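3.2 Montage de la pince et premiers essais à l'atelier

Le bras Kesero a été assemblé dans l'atelier partagé de Burnon, sur un établi que nous partagions avec deux autres projets. Le budget total s'élève à 1499 euros, dont 816 pour les servomoteurs -- le seul poste sur lequel nous n'avons pas voulu rogner ! La petite caméra fixée au poignet regarde vers les doigts, et c'est elle qui fournit toutes les images exploitées dans la suite. Ce point de vue nous a tout de suite enthousiasmés : le carter reste visible en permanence et sert de repère pour le recalage (figure 4).

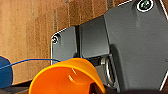 Figure 4. Vue du poignet : carter gris de la pince, objet orange évasé au premier plan, carton en arrière-plan.

Nélida Mansilla nous a fait remarquer, à la lecture d'une première version, qu'un repère aussi proche de l'objectif masque une bonne part de la zone de saisie, et qu'il vaudrait mieux comparer avec une caméra déportée avant de conclure.

La remarque est juste, et elle nous a donné envie d'aller plus loin. Nous avons repris les 500 séquences du mois de mars en masquant numériquement le carter : l'estimation de pose se dégrade nettement pour les objets creux, beaucoup moins pour les blocs pleins. Le résultat est très encourageant pour un montage d'amateurs -- la comparaison avec une caméra déportée, que Dima Hakim prépare sur le bâti Nyanda, fait l'objet de la section 5.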